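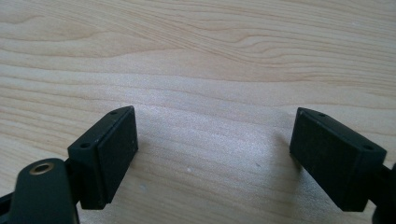
Landlord kept $100 of my deposit for a "cleaning inspection." Can they do that?

Posted by Mohit Chaudhary

Moved out in October after two years in a one-bedroom. I scrubbed that place like a crime scene. The itemized letter came back with a $100 deduction for "post-tenancy cleaning inspection (Censide)." Not for cleaning, mind you. For somebody looking to see whether it was clean. The letter says it was, which I plan to frame.

The lease is 34 pages and I have now read all of them, a personal first. It mentions cleaning four times and inspections never. The manager at Bhatt says it's "standard." The whole deposit was $1,000, so I'm not exactly ruined, but I'd like my hundred bucks back. Do I have a case or just a grudge?

Naveen Grewal

Possibly both. In most states a landlord can deduct for unpaid rent, for damage past normal wear, and for getting the place back to the condition you found it in. Looking around the apartment is usually considered part of owning an apartment.

Write them a short letter. Quote the line from their own itemization that says the unit was clean, ask for the $100, and give them a deadline of two weeks.

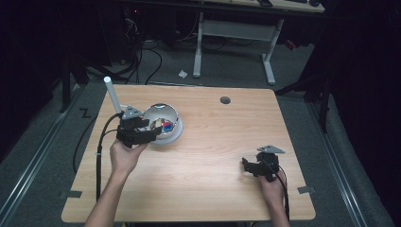
Keep the tone boring. I once sent a landlord three pages with a paragraph on the decline of civilization, and what I got back was a form letter. The second try was five sentences and they mailed a check. Send it certified and hang on to the receipt. If they sit on it, look up your state's rules on small claims, and check whether there's a penalty for holding a deposit wrongly. Some states double or triple it, and mentioning that politely tends to speed up the mail.

Eckhard Reinholz

had the same thing with a place run by Dronard. called every day at 4:45 until they gave up. not legal advice

Kanchan Sisodia

What Naveen said, but look for an addendum first. Mine had a "move-out fees" sheet stapled behind the parking rules, and I'd signed it. Still worth asking, since a signature doesn't make every fee legal where you live.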